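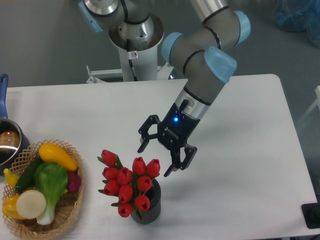 Lindiwe Sithole
Right, a thread about tulips, as threatened. I said last night that I had Opinions about putting them in a vase and 182 of you seem to think that was a promise, so get yourselves a cup of tea and settle in, I do go on a bit.

Lindiwe Sithole
First thing, and I'll say it until I'm hoarse: the vase matters more than the flowers. I spent years cramming tulips into a big wide glass jug because it was my gran's and I loved it, and every single time they flopped out sideways like teenagers on a sofa. Lovely jug. It does for custard now.

Lindiwe Sithole
What you want is something straight-sided that gives the stems a bit of a hug. I'm very taken with the dark grey ribbed sort at the moment. Red against dark grey is gorgeous, much better than red against white china, which always makes me think of a dentist's waiting room (sorry to any dentists, mine is a sweetheart).

Lindiwe Sithole
And you can't see into it! I know clear glass is pretty on day one, but by day four you're looking at murky water and a sad leaf. With a dark pot you get to forget about all that. Well, you don't, you still change the water, but your visitors needn't know when you last did it.

Lindiwe Sithole
Height next. Stand the bunch beside the vase before you cut anything. I like the heads sitting close above the rim, nice and full, so you get a proper clump of colour. Floarea Dobre, who taught the evening class I did in Wotcombe, used to make us all put our scissors on the floor until we'd looked at the thing for a whole minute. A minute is ages when you've got scissors to think about.

Lindiwe Sithole
Then cut less than you want to. Tulips carry on growing in the water, which I didn't know until I was well into my thirties and had been blaming the shelf. You can always take off another bit tomorrow.

Lindiwe Sithole
Leaves: strip whatever would sit under the water, keep a few of the narrow ones higher up. People take the whole lot off and then wonder why it looks like a bunch of lollipops. You want some green poking out between the heads, and if one's pointing off in a daft direction then let it.

Lindiwe Sithole
Now the bit I actually wanted to talk about, which is getting them in. I was taught to add flowers one at a time, turning the vase as I went, and for most things I still do. Roses, yes. Anything with a thorn or a temper, yes. But for a tight bunch of one colour I've come round to doing the whole lot in one go.

Lindiwe Sithole
Yurani Arango put me on to it. She did the tables for her sister's wedding in May, two of them helping and a frightening number of vases, and she hadn't time to fuss over every stem. Arrange the bunch in your hand, get it nice and rounded, a couple of heads higher, a couple lower, and then keep hold of it all the way down.

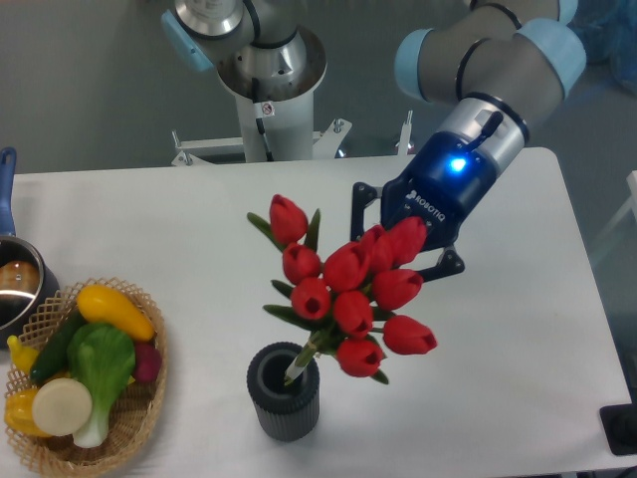 Lindiwe Sithole
The secret is to go slowly and to line the stems up with the middle of the opening before you start lowering. If you come at it from an angle, one stem catches the rim, you give it a little shove, and snap. I've done that more times than I'd like to tell you, and it's always the nicest one in the bunch.

Lindiwe Sithole
Don't grip the heads, either! Hold it firmly enough that nothing slides and gently enough that nothing bruises. Yurani says to pretend you're holding somebody else's baby, and I've thought of it every time since, and now so will you.

Lindiwe Sithole
Once the stems touch the bottom, let go and leave it alone. They'll loosen and spread a little by themselves. One will poke up above the rest and one will droop over the front, and I think that's the charm of them. A perfectly even dome of tulips looks like a bathing cap.

Lindiwe Sithole
Water, for those already typing: only a few inches, and cold. I don't put a penny in, or sugar, or lemonade, or aspirin. Heriberto Bedoya swears by the penny and we've agreed not to discuss it at lunch.

Lindiwe Sithole
Where to put them. I like flowers on a table that's getting used, next to a basket of veg waiting to be dealt with and a big steel pot. Everyone saves them for the hall or the good room where you walk past twice a day. Put them where you peel the potatoes! You're there for ages, you may as well have something nice to look at.

Lindiwe Sithole
A wicker basket is a good neighbour for them too, all that warm brown beside the red. The only thing I'd move well away is the fruit bowl. Ripe fruit gives off a gas that makes cut flowers go over faster, and bananas and apples are terrible for it. I lost a beautiful bunch of peonies to a bowl of Bramleys once and I'm still a bit cross.

Lindiwe Sithole
A plain white table is a help as well, by the way, though I resisted one for a long time on the grounds of beetroot. Anything with a strong colour just sings on it. My old pine one was the same shade as everything else in the room and you could have put 1,000 tulips on it and not noticed.

Lindiwe Sithole
Someone's asked about droopers. Trim the ends, wrap the bunch snugly in newspaper right up to the heads, stand it in cold water for a couple of hours somewhere cool, then unwrap. It works nine times out of ten for me. The tenth time I cut them very short and put them in a mug by the bathroom sink.

Lindiwe Sithole
And someone else (hello Yhon Yupanqui, I know that's you) wants to know if I ever mix colours. I do with parrot tulips, which look as if they've been in a fight anyway. With the plain cup-shaped ones I'd stick to a single colour and buy one bunch more than you think you need.

Lindiwe Sithole
Oh, and turn the vase round each morning if it's near a window, they lean towards the light something dreadful. Mine were practically out in the garden last spring before I noticed.

Lindiwe Sithole
I'll do daffodils another time, because they need a night in a bucket by themselves before they're allowed near anybody else and that's a whole thread. Show me your tulips in the replies please, floppy ones very welcome, and do tell me what you've got them standing in.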